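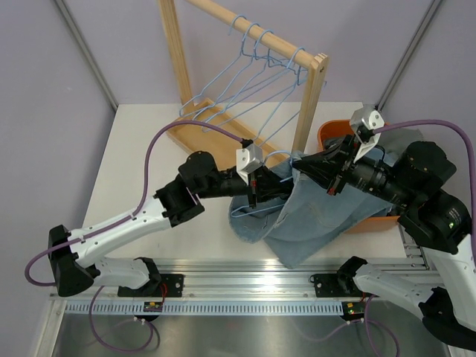 Talks > Clothes care evenings > Speaker notes > Jeans on wire hangers

Speaker: Phúc Doãn, Grernar
Running time: 24 minutes, then 5 for questions

Start with the rail. Ask who hangs their jeans and who folds them. Take a few answers and move on.

Jeans are awkward on a wire hanger. The cloth is heavy, the legs swing, and a bunched pair hides its own waistband. Say this before touching anything.

First part, finding the waist. Lay the jeans on the table and look for the button. Shake the legs out flat. If one leg drops over towards the edge of the table, bring it back up before you go on. Hold up the waistband so the back row can see it.

Second part, the hanger. Two ways to do it:
- Over the bar. Legs together, slide the hanger along to the knee, let both halves fall.
- Through the waist. Put one shoulder of the hanger in, then the other. Works better on small sizes.

Point out that thin wire leaves a crease at the knee if the jeans stay there all winter. A card tube cut lengthways and clipped over the bar sorts that out. I use the tube from kitchen foil.

Third part, the rail itself. Hangers pushed up close together are fine for shirts. Denim needs a gap. Hooks should all face the same way.

The bin. Anything not going on a hanger goes in the bin beside the rack: socks, vests, small soft things. Empty it before it gets to the top.

Pass round the 2 sample pairs from Ekix, one heavy and one light. Get them back before questions.

Someone will ask about ironing. I don't iron jeans.

Recent talks
Folding fitted sheets
Storing jumpers from April
The Trurel shoe shelf
40 shirts in one wardrobe
Mending pockets with Zou thread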